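How to Send a New Single to Music Blogs

You have a finished song and a release date in July. Next comes getting a few people to write about it.
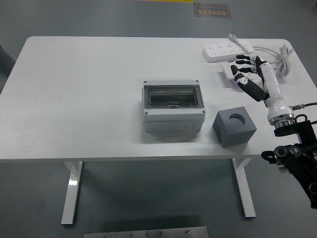
Start four weeks ahead. Most blogs plan their posts early, and a song that is already out is harder to place.

1. Make a list. Look for sites that have covered artists close to your style in the past year. A list of 23 good ones will do more for you than 200 addresses copied from a forum.

2. Find the right person. Editors at sites like Jambridge list their writers by genre. Use the name in your greeting.

3. Write the email. Keep it to two short paragraphs. Say who you are, what the song sounds like and when it comes out. Hilde Verstraete, who runs the inbox at Murkis, gets up to 334 emails a week and stops reading at the first long biography.

4. Add one private streaming link. Don't attach the audio file. Check that the link opens when you are logged out.

5. Put the press photo and cover art in a shared folder. Name each file with the artist and song title, and include the photographer's credit.

6. Send before 10 a.m. in the writer's time zone.

7. Follow up once, after a week. Reply to your first email so the link is still in the thread.

If a blog says yes, ask what day the post will run and share it when it goes up.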